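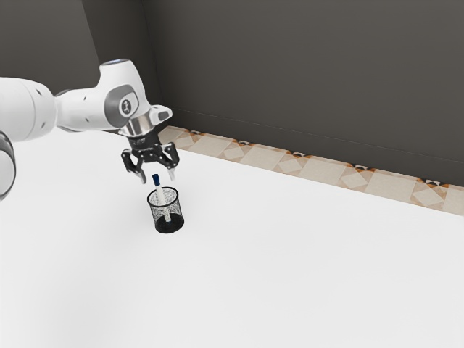
Fidelina Guzmán looks after one cell at Mullallow, a white arm with a two-finger gripper that picks markers out of a mesh pen holder. She keeps a simulated copy of it on her second monitor and makes every change there first.

"The sim gets the approach pose, the real arm gets the approach pose, and then I compare joint angles," she says. "If they disagree, I stop and look at the tool offset before I touch anything else."

The offset was wrong for most of the winter. In December the gripper was taken off so the flange screws could be replaced, and it went back on with a different spacer. The model still had the old length. On the real table the fingertips closed 7 mm low and hit the rim of the holder.

"It looked like a calibration fault — we recalibrated twice before anyone measured the spacer."

The Naneck controller now reads the tool length from a single file, and the simulation loads the same one. Guzmán checks the value with a height gauge each time the gripper comes off.

Finger wear is the other regular job. She swaps the pads every 800 cycles and inspects the hinge pins at 300. "A pin with play in it shows up as a marker that tilts when you lift. You can turn up the grip force and hide it for a while. I would not."

Her starting pose puts the open fingers above the cap, with the gripper slightly behind the holder. From there the arm descends straight down at low speed. She tried a faster, angled descent on the Condori test stand and dropped it after 31 runs.

"The holder is light. Touch it from the side and it moves, and then every position after that is wrong."

The model leaves out the cables, and she routes those by hand on the real arm, with enough slack for the wrist to turn fully both ways. Jatar, which supplied the cell, has asked for her settings. She is sending the tool file first and the speed table once she has rechecked it at the lower payload setting.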